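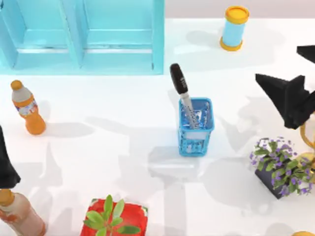 The second-hand shop in Lodgate opens at ten, but on Fridays there are already people on the pavement at half past nine. They come for the small things of a house: jars with lids, egg cups, one more chair. When I moved to this town from abroad, with two suitcases and an empty flat, I stood there also. In one month I had a kitchen, and I had paid less for all of it than for my train ticket.

The shop belongs to Philomena Brophy, who took it over from the Doherty family 14 years ago. The name Doherty is still above the door. She tells me that a new sign costs money and that everybody would go on saying Doherty anyway.

I wanted to understand how she decides a price, so she let me sit behind the counter for a morning. Most things she looks at for a few seconds only. She turns a cup over, runs a finger round the edge and writes a number on a sticker. Chips she does not forgive. A scratch on a table she forgives easily, and she prefers it to a table which somebody has painted badly to hide the scratch. With lamps she is very slow. Every lamp goes to a man in the next street to be tested, and until it comes back it stays under the stairs.

Last year the shop sold 1218 pieces of kitchenware and only 449 pieces of furniture. Ten years before, she says, it was much more equal. People rent smaller rooms now and move more often, and a heavy wardrobe is a problem on the stairs each time. The big brown sideboards which came from the farms near Fliltier used to leave the shop in one week. Now one of them has been by the window since November, with a bowl of keys on it, and Philomena has begun to use the drawers for her own papers.

Senan Cronin drives the van. He empties houses, usually after somebody has died, and he has strong opinions about how this must be done. He asks the family to walk through the rooms first without him. Photographs and letters he puts in a box by the front door, even if they have told him that they want nothing. In one house at Wummont the daughter telephoned him 4 days later to ask about a biscuit tin with buttons, and he still had it on the passenger seat.

I asked him what he keeps for himself. He thought for a long time and said bread knives. The old ones have better steel, in his opinion, and the handles fit his hand.

Before noon a young couple came in for plates. They wanted six the same, and there were five. Philomena went to the back room and returned with another which was nearly the same, with a slightly darker blue line. They held it to the light, talked together quietly, and took it. She did not charge for that one. Then she wrapped all six in newspaper and asked them to bring the newspaper back when they had finished with it.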